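How a Referee's Whistle and Clock Work in Basketball

Ages 9 to 12. Reading time: one class period.

A basketball game has two kinds of time. Real time is the time on the wall. Game time is the time on the scoreboard. Real time never stops. Game time stops and starts many times, and the rules say exactly when.

Words to know

Game clock: the clock that shows how much time is left in the period.
Dead ball: a ball that is not in play.
Live ball: a ball that is in play.
Scorer's table: the long table beside the court where the timer and the scorer sit.
Shot clock: a second clock that shows how long a team has left to shoot.

Periods

Most youth leagues divide a game into four quarters. The length of a quarter depends on the age of the players. Young players may have quarters of six minutes. High school players in many places have quarters of eight minutes. In the youth league in Genach, where the games in this article were timed, a quarter is eight minutes, so a full game has 32 minutes of game time.

The same game takes much longer in real time. In March, Leonie Thiele, a timer for the Genach league, wrote down when the first whistle blew and when the last horn sounded in one game. The difference was 78 minutes. The game clock was stopped for 46 of those minutes. That total includes the break at halftime.

When the clock stops

The clock stops when a referee blows the whistle. A referee blows the whistle for a foul, for a violation, for a ball that goes out of bounds, for a held ball, and for a time-out. A foul is illegal contact with another player, or poor conduct. A violation is a broken rule without contact, such as walking with the ball without dribbling.

The referee also raises one arm. An open hand means the clock must stop. A closed fist means the clock must stop and there was a foul. The timer watches for the arm because a gym can be loud and a whistle can be missed.

In the Genach league the clock does not stop after a made basket. Some leagues stop it after a basket in the last minute or two of the game. If you play in a new league, ask your coach which rule is used.

When the clock starts

The clock does not start when the referee hands the ball to a player. It starts when the ball is touched on the court. There are three common cases.

On a jump ball, the clock starts when a jumper legally taps the ball.

On a throw-in, the clock starts when the ball touches a player who is inside the lines. A player standing out of bounds can hold the ball for up to five seconds, and the game clock does not move.

On a missed last free throw, the clock starts when a player on the court touches the ball after it comes off the rim.

How the timer keeps the time

The timer uses a small control box with a switch. The box sends a signal to the scoreboard through a wire or by radio. The Skalolmont gym uses a wired box. It has one switch for start and stop, one button for the horn, and a set of number keys to correct the time.

A person cannot press a switch at the same instant a whistle blows. The sound must reach the ear, the brain must choose an action, and the finger must move. This delay is called reaction time. For a trained timer it is often between two and three tenths of a second.

Reaction time matters little in the first quarter. It matters more at the end of a close game, when a player may need less than one second to catch and shoot. For this reason many scoreboards show tenths of a second in the last minute.
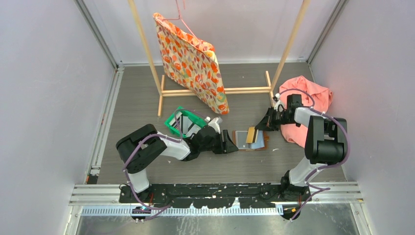 The shot clock

Without a shot clock, a team that is ahead could hold the ball for several minutes and never try to score. A shot clock prevents this. In many leagues it begins at 24, 30, or 35 seconds.

The shot clock resets when the ball hits the rim and a team gains control of it. It also resets when the other team gains control. It does not reset when a defender only tips the ball. If the ball misses everything, including the rim, the shot clock keeps running.

The shot clock has its own operator. Lutz Böttcher does this job in Genach. He keeps his eyes on the ball and the rim and does not follow the score.

Shots at the horn

A shot counts if the ball has left the shooter's hand before time runs out. The ball may be in the air when the horn sounds. If the ball is still touching the hand, the basket does not count, even if it goes in.

Try it yourself

You need a partner and a stopwatch. Start the stopwatch and look away from your partner. When your partner claps, stop the stopwatch. Ask a third person to time the clap on a video, if you have one, and compare the two times. Repeat the test 10 times and find the average difference.

Text by Jean Pringle. Rules checked by Bernd Sperling.
Last updated Dec 6, 2021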